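Laundry tips: getting the most from a basket by the machine
By Sang-wook Yook

Tip 17 – Park the basket right under the door

I love this one because it costs nothing! If you have a front loader, put your basket on the floor as close to the door as it will go before you start pulling things out. Socks that drop land in the basket, and your clean things stay off the floor. I did it the other way for years (basket on a chair behind me, twisting round each time) and my back is so much happier now.

A cream basket with a brown rim, beside or in front of the washing machine:

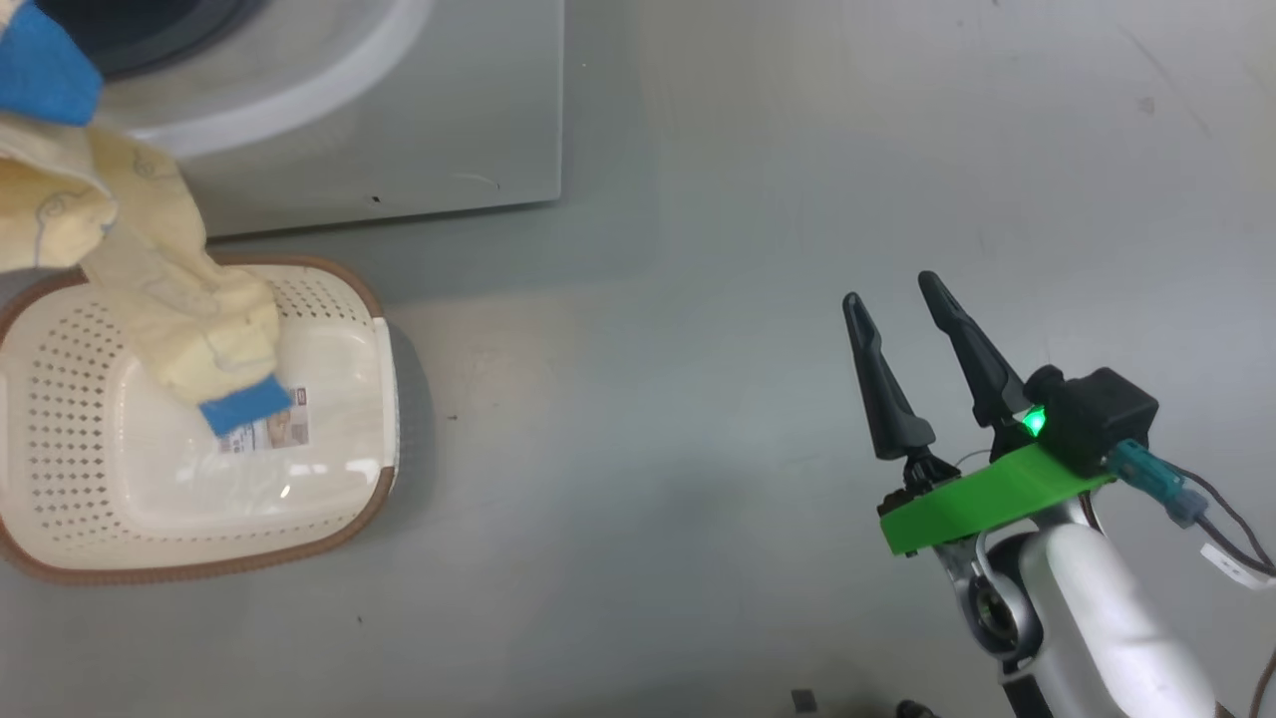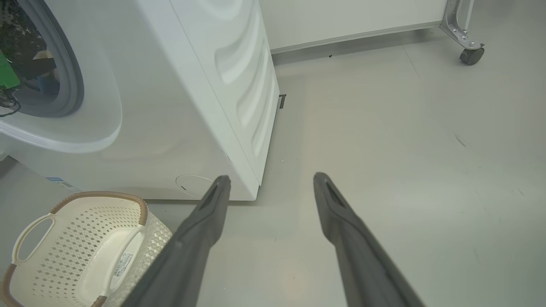
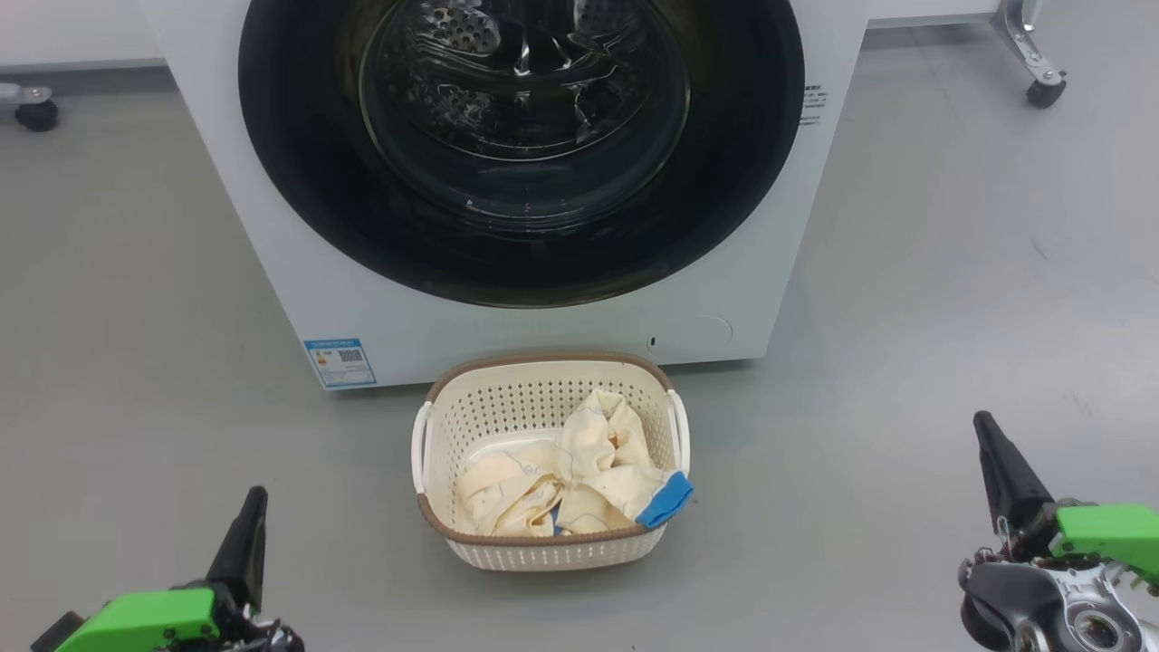

Go for a basket with holes in the sides if you can. Damp pyjamas left in a solid tub start to smell by teatime, and a bit of air makes all the difference – though do still hang them up soon. Peel off any shop labels before the first use, as the glue can come away on wet cotton. Warm soapy water and a fingernail will shift most of them.

Before each load, run your hand round the rubber door seal. Hair grips, coins, a tiny sock – it's amazing what hides in the fold! Wipe it with a dry cloth after the last wash of the day and leave the door ajar.

Little sleeves and trouser legs love to knot themselves together, so give each piece one good shake as it comes out. They dry faster and I hardly iron a thing any more.

Next up is Tip 18, on pegging out in November – yes, it can be done!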